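Clearing a small tabletop with one cup and one tray

I've been promising this one since October, when I posted the pantry shelf and half of you wrote back asking about the table instead. Fair enough! The table is where everything lands at our place — keys, pegs, pen lids, those little plastic bits that fall off toys and that you're too scared to throw out because they might belong to something important.

The whole job takes me 4 minutes now. The first time it took 90, mostly because I kept stopping to read old receipts.

What you'll need

One cup or tumbler that doesn't tip easily
One shallow tray with a raised rim
A damp cloth
A bin within reach

Please don't go out and buy anything. I did, years ago: a divided organiser in the Stillow colours with a spot for everything, and it became one more thing sitting on the table with stuff piled on top. A cup you've stopped drinking from is perfect.

Step 1. Put the cup down first

Pick the side you reach for naturally and stand the cup there, a bit back from the edge. The tray goes in front of it. I like the tray close enough that I'm not stretching over one to get to the other.

Step 2. Small things into the cup

Anything smaller than your thumb goes in. Don't sort as you go, just pick it up and drop it in. If you start wondering what a thing is, you've already lost (I once spent a whole cuppa trying to work out where a plastic clip came from, and it's still in the drawer).

Go one piece at a time. I know a big handful feels faster, but I've chased enough runaway bits under the couch in our old Innes Street flat to stick with singles.

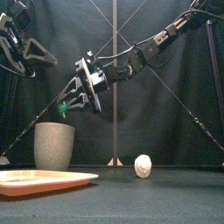
Green piece over the grey cup, tray at the front.

Step 3. Flat things onto the tray

Mail, cards, the phone charger, anything that would poke out of the cup. Keep it to one layer if you can. Once it's stacked you'll stop seeing what's at the bottom, and that's how I missed the rego renewal.

Step 4. Deal with the odd ones

There are always a few things left that don't suit either spot. Scrunched paper goes in the bin, ornaments go back to the shelf, and cups with tea in them go to the sink — no judgement, I had three last night.

Step 5. Wipe, then empty the cup

Lift the tray, wipe underneath, put it back. I tip the cup out whenever it gets to the halfway mark and do the sorting then, on the couch, with the telly on.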